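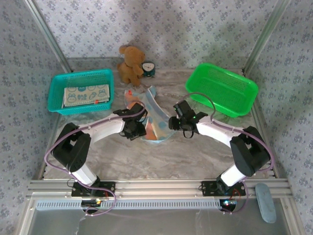
From: Leonie Vogler
To: Tistemley household list
Date: June 25, 2022
Subject: Re: Small cloths and the two baskets

Gordon Doucette wrote:
> Could someone settle which basket the cloths go in? I found the
> rabbit one in the teal basket and the spotted one all crumpled.
> Also, is that top real marble? I'd like to wipe it down properly.

Gordon, the way I do it:

1. Folded cloths go in the teal basket. The cream one with the rabbit faces is right where it is. Leave the little clip with it.

2. The blue polka dot cloth wants shaking out first, then folding with the orange-brown part inside. It goes in the teal basket as well. I keep the green one for washing.

3. The teddy stays at the back between the baskets. Domnica likes him there.

4. I can't say if the top is real marble. It's grey and white with thin rusty veins running through it, and it looks a bit rough in places. Please use a damp cloth and no vinegar until we know. The orange lines are part of the pattern — don't scrub at them.
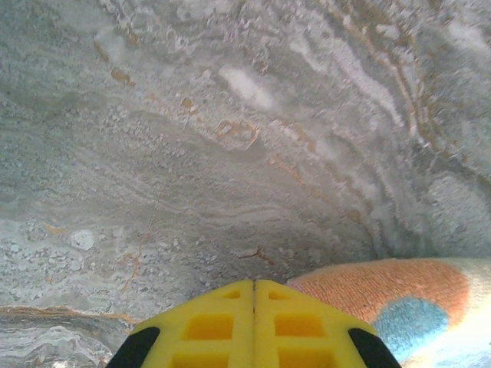

5. Uwe has the old order papers and may know what the top was sold as. I'll ask him when he's back.

If the baskets get too full, there are 19 more hooks in the cupboard, most of them free.

Leonie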